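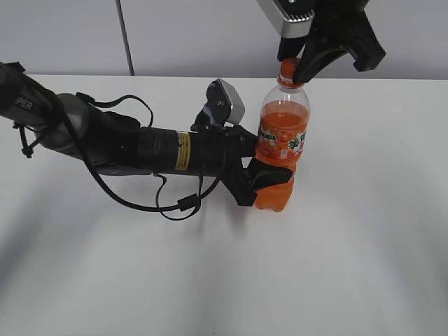
## Re: Clirater terms, clause 18 and who owns your uploads

Hi all,

Sep 5, 2024, and I've finally read the whole thing with a cup of tea. Yurii wrote:

> Has anybody looked at the new Clirater terms? Clause 18 says that by uploading a design you grant them a "perpetual, sublicensable licence". Does that mean I've given them my copyright? I've got 51 patterns up there and I'm tempted to pull the lot tonight.
>
> Yurii Maksymiv

Short answer, Yurii: no, you still own the copyright. A licence is permission, and for a proper transfer you'd normally expect the word "assign" and your signature in writing (that's the position in the UK anyway – Heikki will know how it goes in Finland). So please don't delete anything tonight!

The longer answer is a bit less cheerful. "Sublicensable" means they can pass that permission on to somebody else, and I couldn't find anything limiting who or what for. The old terms had the words "in order to operate the service" in there, and those have gone. I compared the two versions line by line and it's the only change in that clause, so I'd guess somebody meant it. Taking your patterns down may not end the licence either, which is rather what "perpetual" is for.

Khrystyna-Mariia had the same sort of row with Flikico a few years back, over her wallpaper prints. She wrote to them before the new terms kicked in, said she didn't accept them, and they let her stay on the old ones until November. Worth a try, and it only costs you an email. Keep a copy of whatever you send, and save the old terms as a PDF while they're still up.

Usual warning – I did trade marks for 5 years at Hofstetter and never much contract work, so if real money hangs on this, pay someone for an hour.

Ksawery, did you ever hear back about the Odia logo?

Yevdokiia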